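Notes for the kitchen talk, April 12, 2025
Slot: after the tea break, so expect crumbs

Start with the confession. I have loaded a dishwasher wrongly for most of my adult life and been told so in three countries. Pause. If they laugh, carry on. If they don't, carry on faster.

What I want to cover is the stretch between a dirty plate and a shelf. Everyone has opinions on the two ends. The middle is where households fall out.

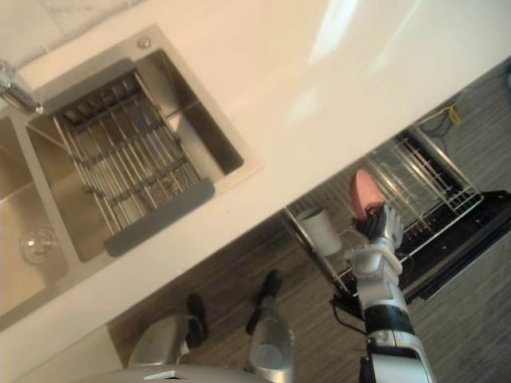

Double sink with the roll-up rack across the larger basin, dishwasher open.

Point out the distance, or lack of it. The Memlow flat had the machine on the far side of the room and a rug in between. You learned a lot about that rug.

Say something kind about roll-up racks. I resisted for years on the grounds that they look like a garden path for mice. Then I borrowed one from Acharya Kitchens and never gave it back. It rolls away when guests come, in theory. Ours has been unrolled since October.

Floors next. Grey is the great diplomat. It forgives breadcrumbs and most of what drips off a colander, and it will hide a dropped teaspoon until you tread on it.
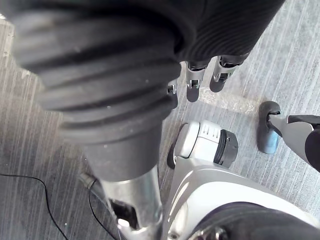

Malte Rieger wrote to me after the Fallano version of this talk to say that I go on too long about floors and not long enough about plates, and that any sensible person rinses first and argues later. I have kept the floors. Read his line out anyway, it gets a laugh.

Then the rinsing question. Ask for hands up. Rinsers, scrapers, and those who put it in as it is and trust in the Lord. Do not take sides until the Kestomum slide (cost per wash, 900 in the old leaflet, units never explained).
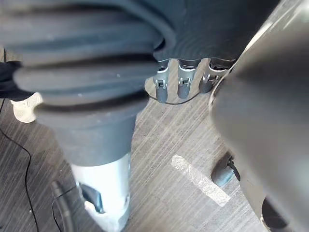

Close work, and a matter of fingertips.

Grip is worth a minute. A wet plate wants to leave you. Hold it at the rim, low down, and don't talk to anyone. My own record is 6 side plates in one go, and I'd like it noted that they were ugly ones.

On to drying. A plate stood up dries while you're making coffee. A plate laid flat keeps a small pond in its foot and tips it down your sleeve on the way to the cupboard.
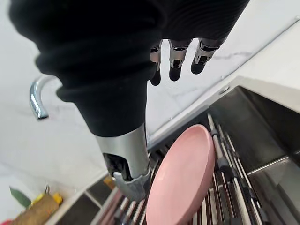
Cloths are a separate evening. If someone asks, say that a tea towel has one good day in it and move along.

Skip the bit about cutlery baskets if we're past the half hour. Handles up or handles down has cost me 3 friendships and I need the lift home.

Questions. Spare handouts are in room 622, under the urn.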